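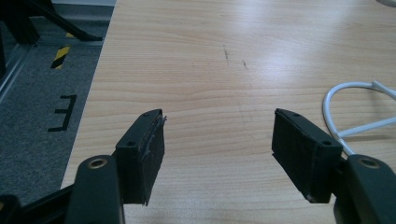
Fingers open over the table. Left pad lifting along its top edge, right pad still clean.

Worn finger pad part way through a demonstration set: keep the episodes, drop them or label them?

Biljana Hoxha

I'm collecting demonstrations with a hand-held gripper for a study on picking up small flat things from a table (cards, washers, a plastic ruler, folded cloth). The plan is to train one policy on the whole set and test it on an arm carrying the same fingers. The target is around 2,000 episodes and I have 1,222 so far.

The pad on the left finger has started to come away from its holder along the upper edge. The edge is ragged and a strip of it has gone greyish. The right pad looks fine. Both fingers still open and close as they should and I can't feel any play at the pivots.

My problem is that I don't know when it began. I went back through the recordings and the edge looks clean in the early ones and clearly torn in the late ones, but there is a long stretch between where I can't decide. Sometimes the pad is in shadow, sometimes there is an object over the corner. I fitted both pads at the start and haven't touched them since.

What I'd like to know:

Does a torn edge like this matter for the training, given that the fingers are visible in every single image the policy sees? I can imagine it learning that a torn pad goes with the later tasks, as I did the cloth last.

If I fit a new pad now, the rest of the set will have a clean one and the middle will have a torn one. Is that worse than leaving it until the end?

Should the arm be tested with new pads or worn ones?

I asked the person who ran the last study here and was told to change the pads and carry on, which may well be right, but I have to write a methods section and I would like to be able to say something better than that. The recording software is Perkora, if it makes a difference. It lets me add a text field to each episode after the fact but not change anything else.

Karppinen

We had the same thing on a longer collection and I can tell you what we did, with the warning that it was a different gripper and different objects.

I'd split your worry into two parts, as they need different checks. One is what the camera sees. The other is what the pad does to the object.

For the camera side, the fingers fill a good part of the lower image and they sit in the same place in every recording, so any change on them is easy for a network to pick up. Whether it makes use of it depends on whether the change goes along with something useful. In your case it does, as you say, and the reason is the order you recorded in. If the cloth episodes are all at the end and the tear is only at the end, the two are tied together and no amount of training will separate them. That would have been a problem with a perfect pad too. The light from the window, the tidiness of the table and how tired you are also go with the order.

What I would do is record a block of every object with the new pads on, in mixed order. Draw the next object from a shuffled list and don't let yourself choose. You have several hundred episodes still to go, which is plenty to break the link. Do some cloth early in that block and some washers late.

For the contact side, look at where you hold things. Flat objects on a table are nearly always taken with the very end of the pad. I can't tell from one picture which part of your pads does the work, but it ought to be easy to see in your own footage. If the objects sit well away from the lifted edge the grip won't have changed much. If they sit right on it, the torn pad may let them turn slightly, and you will have corrected for that with your wrist without noticing. Those corrections are then in the data as if they were part of the task.

A cheap test for this: pick one object, the ruler would do, and record a short run with the old pad and a short run with the new one, same start positions marked on the table. Compare the time from first contact to lift and how far the tool rotates in between. If you can't tell the two runs apart then say so in the methods and keep everything.

On when to change it, I would do it now. Leaving a torn pad until the end means the tear goes on growing, so you wouldn't have one worn condition, you'd have a drift. Before you take it off, do the ruler run, and keep the old pad in a labelled bag. We threw ours away and then a reviewer asked how worn it was.

Change both sides together even though the right one looks clean. A new pad against an old one is a third condition that you don't need.

For labels, don't try to find the exact episode where it started. Put three values in the Perkora text field: clean, unclear, torn. Get a second person to do a sample of them without seeing yours. The unclear group can be large and that is fine. Then train with and without it and report both. We held back 256 episodes for this kind of check, spread over all the conditions, and I would take yours out before you train anything.

Test the arm with new pads as the main result. If there is time, do a smaller repeat with the old ones. That second test is the more interesting one to me, as everybody's pads end up like that.

Flallness

just mask the fingers out. grey box over the bottom of the image, same in training and on the arm. then it can't see the pad and you don't need to label anything. i've done this and it trained ok

also ostex do a pad with a glued edge that doesn't lift. costs more

Comment from Karppinen

Masking does deal with the torn edge but you lose the view of the object between the pads as well, and for thin things that is most of the information near the end of the approach. It also does nothing about the contact side. I'd try it as an extra comparison, on the same held-back episodes. I wouldn't make it the only fix.

I would also be careful about switching to another make of pad in the middle of a study. If the Ostex one is a bit thicker or has more grip you have changed more than the wear. Use it for the next one.

Comment from Flallness

fair. mine were blocks not flat stuff. you could mask only the pad holders i suppose, they don't move much in the picture if you're only using one opening width

Comment from Biljana Hoxha

They do move, I open wide for the cloth and hardly at all for the washers, so it would need a mask that follows the opening. I have the finger width logged, so that could be done, but I'd rather not build it this month.

A poster who signs as "bench 4"

I read the reply above about recording order and agree with it. Adding a few points that might save some time.

Look at the rest of the table before you worry too much about the pad. You have a strong glare on the wood at the upper right, and a white cable lying in a loop on the right-hand side. If either of those comes and goes across the set, it covers a larger area than a ragged edge does. The glare in particular makes the grain nearly vanish on that side, so an object placed there will look quite different from one placed nearer the left edge. I'd check whether your start positions are spread evenly across both. Two dark scuffs near the far middle are probably harmless if they are there throughout, but the policy can use them as landmarks, so it's worth shifting the table or the standing position now and then.

The same goes for the floor. There is a black tape letter and a bit of striped tape on the carpet to the left. If your test arm stands at a different table without those in view, you will have a change of background on top of a change of pads, and if the success rate drops you won't know which one did it. Test at the same table first. Move afterwards.

On the pads themselves, get into the habit of recording a few seconds of the empty open gripper at the start of each session, pointed at a plain bit of table, in the same light. It takes no effort and gives you a dated record of both pads. When the next one goes you can read off which session it happened in. You can still get a rough version of this from what you have, by going through the first moments of each episode when the fingers are open and before anything is in the way. Crop to the left pad, lay the crops out in order as one long sheet, and look at them all together. I found it far easier to spot a change that way than by playing videos. It should shrink your unclear group a good deal.

For pressing the lifted edge back down with glue: I wouldn't, not during the study. It tends to leave a hard line and you then have yet another pad.

Comment from Biljana Hoxha

Thank you both. I did the contact sheet this afternoon with the crops from the open-finger moments and the edge is visible in many more episodes than I thought. It is clean all the way through the washers and the first half of the cards. After that there is a gap where the left pad is too dark to judge, and when it comes back it is lifted at the corner.

The cable was there for some sessions and away for others and I had not written it down anywhere, so that is going in the text field as well. I'll do the ruler runs tomorrow morning before I take the old pads off. Does anyone know whether Perkora keeps the text field when you export, or do I need to save it separately?

Comment from Karppinen

It keeps it in ours, but as a separate file next to the episodes and matched by episode name. Don't rename anything before you export.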